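Room notes and floor plans for Lulside, a text-only mystery game set in one house. Each room is a plain text file in `rooms/`, so you can edit the story without touching the code.

## Files

- `rooms/` holds the room text, 294 files
- `lines/` holds spoken lines, one file per character
- `map.csv` lists which rooms connect

Each row in `map.csv` is one door, written once. The game works out the way back. A door is `open`, `shut` or `locked`, and a locked one needs a key name in column four. 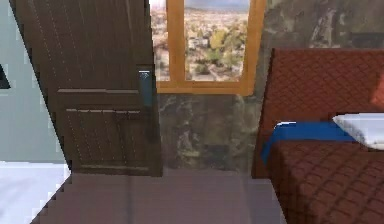
## Writing a room

Keep the first visit under 200 words. Put the shorter return text after the line `--again`. Spell names as they are in `names.txt`.

## Known problems

The cellar still has 2 exits with the same name. Yoga Lumbantobing is rewriting it.

## Credits

Story by Joscha Voß. Text may be reused with credit.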